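# Tornska kitchen scene pack - gallery

Tornska is our simulated kitchen-diner for training and testing two-armed robots. It comes from Tumdale, the same as the Cukholm workshop pack, and runs on any ordinary desktop machine with a decent graphics card. The current release has 904 props and 59 ready-made tasks. All the views on this page are renders from the pack, running a tidy-up task. Last updated 1/25/22.

## Wrist views

Each arm has its own wrist view, and you can record both together with the head view. The gripper is always in shot at the bottom, so you can judge how far the fingers are from whatever you're after. 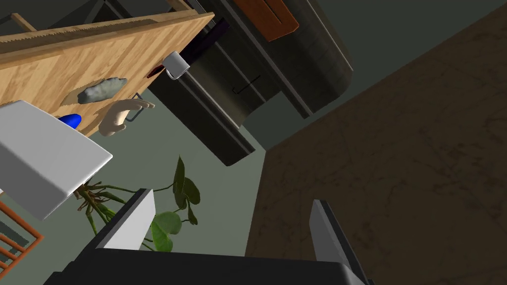

Frame rate is set per view. We ship it at 40 a second, but most buyers turn the wrist views down to save disk space. Surfaces can be swapped from the settings file - stone, wood, plain paint - and the walls take any colour you give them. Lighting is kept fairly low by default. Turn it up if your own lab is bright.

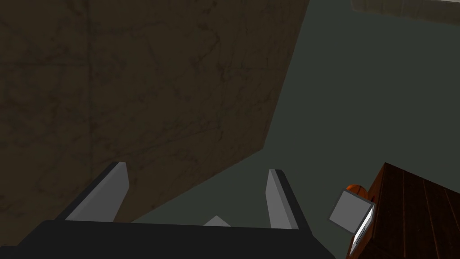 Props can be loaded in any position and at any angle, and the start layout is shuffled each time unless you fix the seed. If you fix it, write the number down, as the log in this release doesn't keep it. That will be sorted in the February update, along with the slow loading some people have had when both wrist views are switched on.

## Head view

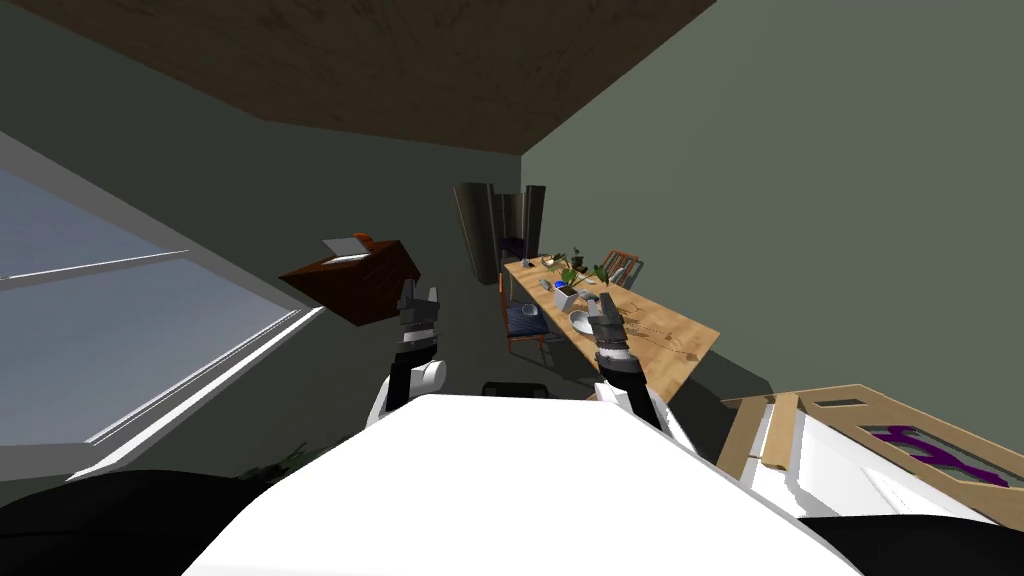
The head view is the one most people start with, and it's the heaviest to render. It takes in both arms and a good part of the room, so mistakes in planning show up early. Props the robot has to work around are part of the room as well: the potted plant on the table has spreading stems, and the chair with the blue seat stands close to the near side. Either can be taken out with one line in the task file.

## Buying it

One licence covers 2 machines. Teaching licences are sold through our Sutherland office and include the Cukholm pack at no extra cost. Updates are free for as long as the licence runs, and older task files will still load.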